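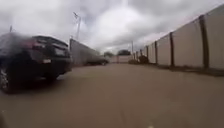
Itow Road users' board > Surfaces and drainage
Topic: Dust suppression on unbound roads, chloride or lignin?

prevby_lane
Feb 23, 2018
We have 840 metres of unbound lane serving 38 households. The wearing course is crushed limestone over clay, last regraded in September. Fines are being lost faster than we replace them and the dust in dry spells is bad. Two quotes received: magnesium chloride flake, or a lignin binder sprayed in two passes. I would like to hear from people who have paid for either.

Erdal Çınar
Chloride. It draws moisture from the air and keeps the fines in place. Apply after grading, with the surface damp, and keep traffic off overnight. The damage comes from putting it on a road with no crossfall. Water sits, the salt goes into solution and leaves by the ditch.

kerb_and_channel
I disagree on chloride for a limestone lane with hedges. We used it at Nistness for two seasons. The hawthorn within a metre of the edge browned off on the low side, and the underside of my trailer is worse for it. Lignin washed out sooner but did no harm that I could find.

Erdal Çınar
What rate were you using?

kerb_and_channel
The rate on the bag. The contractor may have doubled up at the passing places.

Erdal Çınar
Then you can't blame the product until you know that.

gravelmouth
Neither will work until the shape is right. A road of this sort wants a crown of four to five per cent. Most lanes I look at have been dragged flat by a box blade, and the wheel tracks end up as the drains. Check with a string line and a level at several stations before you spend anything on binder. 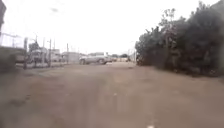
kerb_and_channel
Agreed on the crown, though five per cent is a lot where milk tankers run. They slide to the edge in frost and break the shoulder. We settled on four and cleared the outlets twice a year.

prevby_lane
Checked it. Crossfall is under one per cent for the first 300 metres, and it falls the wrong way past the culvert. Chmielewska have offered to reshape and roll before any treatment. They suggest the order of work below and I would welcome comments.

1. Clear both ditches and open the outlets. Spoil to be carted away, as it is mostly silt and of no use on the road.

2. Scarify to the depth of the deepest pothole. Filling holes without cutting them out first is a waste of stone.
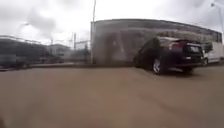 3. Shape to a four per cent crown, water, and roll from the edges inwards.

4. Leave for a fortnight under traffic, then decide on the binder.

gravelmouth
Step 4 is the sensible one. Get the stone tested for fines as well. If it is short of them, no binder will hold it.

Erdal Çınar
A fortnight is too long in dry weather — you will lose what you have just paid to mix in. I would treat within three days.

prevby_lane
Noted. I will ask them to price it both ways.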